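Plemon Hand Gripper Kit, pair
Sold by Vavwood Parts

Kit for two hand-held grippers, left and right. Printed body parts, brackets, screws and finger pads are in the box. You supply the gloves, the table and your patience.

Price: $58 per hand
Build time: the maker says one evening. Plan on 3.

We stock this because people kept asking for it, and we still have doubts about some of the claims. The leaflet promises 2,000 cycles before the finger pads need replacing. We have not tested that and would not bet on it. The jaws close well enough on thin things - hooks, pegs, spoon handles - once you have spent time on the screws. Straight out of the bag ours were stiff.
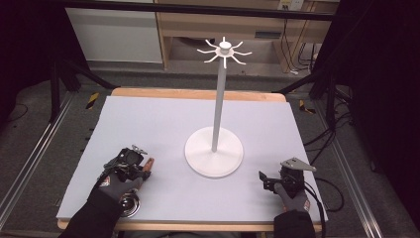
Both grippers at the mug tree, copper-orange finger pad on the left one.

Kári Hallgrímsson built a pair in the Mellard shared workshop and sent us his notes. He likes the left unit. The right one took him a second try, and he calls page 70 of the manual "a drawing of some other product." We checked, and he has a point. A corrected page ships with orders from November on.

What to know before you buy:
Cable ties not included
Small screws are easy to strip, use a hand driver
Left and right bodies do not swap
No returns on assembled kits

If you only want to pick up blocks, a cheaper clamp will do the job. Spare finger pads are listed separately under Plemon spares.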